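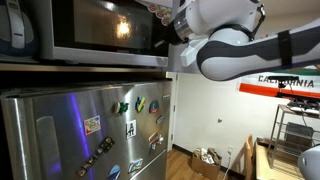 4.2 Kitchen Trials of the Cerar Kit

The Cerar arm kit was mounted and run as shipped by Estevard, using the vendor's default gains and the stock fingers. Each trial began from the same home pose and ended when the microwave door was open or when 60 s had passed. The operator did not intervene between start and stop. We ran 300 trials over 2 kitchens, one of them at our Lunutstead site.

Figure 3. Gripper of a white arm near the upper right corner of a microwave with a silver frame and black glass door. The microwave rests on a shelf above a stainless steel refrigerator.

Of the failed trials, 28 were stops raised by the kit's own force limit, which the user cannot change in the current release. The remaining failures were timeouts. Glare on dark door glass was logged as a separate condition and is treated in Section 4.3. The Boychuk controller, tested in June under the same protocol, lets the user set the force limit per joint, but it needs a separate license for door tasks.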